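Filed under: Bench Notes / Textiles / Small Items
Shares 54 | Comments 3

Notebook, June, started 9:40

Sock pairing and folding, continued from the previous page. Stock is the mixed bag of small items from the Alva lot, logged at 290 g after the two adult pieces were pulled. Everything went through the standard 60 minute cycle on the Jitora unit and sat overnight on the rack before sorting.

Work surface is the lemon tablecloth, spread on the floor tile. The bench is still taken up with the Trulov samples. I did not iron the cloth. The creases are soft and do not seem to matter for sorting, but a folded sock laid over one tends to open at the cuff, so I moved the folding area nearer the middle.

Order used today:
Dark items first, laid flat, toes the same way.
Printed items next, print side up where there is print.
Plain light items last. They are the hardest to match, and the remaining pool is smallest by then.

Charcoal pair matched on lettering at the top. Easy. The pink one has blue-violet characters and should be quick to match once its partner is found. Put it next to the charcoal for now. The light gray has nothing on it that I can use, so it goes by length and cuff width only.
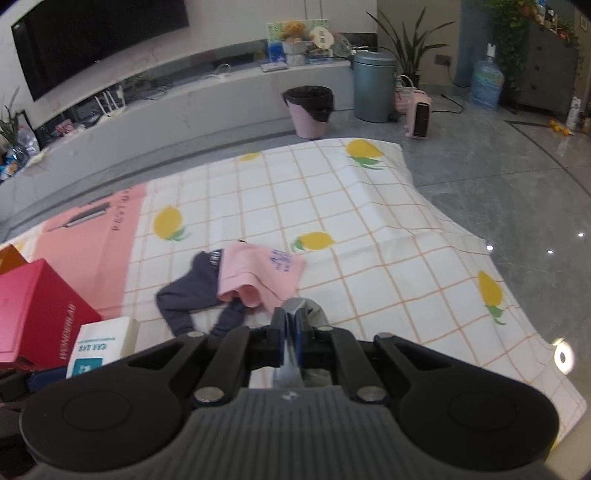
Light gray piece held over the cloth, charcoal pair and pink at left.

Contrast on this cloth: charcoal is fine anywhere. Pink is fine on the grid but I would keep it off the salmon panel. Light gray on white is poor, and the thin orange lines help less than expected. Effie Paterson suggested the plain navy sheet for light items. Agreed, will try it next session. The navy is in the Brasuma crate, label 3084.

Folding: tried thirds on the charcoal pair, then in half with one cuff turned over. The turned cuff holds better but stretches the rib, and after four repeats the top edge was visibly wavy. Went back to plain thirds. For the short ones thirds is too bulky and half is enough.

Open items:
- Find second pink. Check inside the fitted sheet from the same load.
- Cuff width for the light gray, measured relaxed and laid flat. Previous entry gives it stretched, not comparable.
- Return the tablecloth to the shelf, folded along the existing creases.
- Ask Effie whether singles stay with the lot or go in the odds box.

Stopped 11:15. Lot left in the tray, unmatched pieces on top.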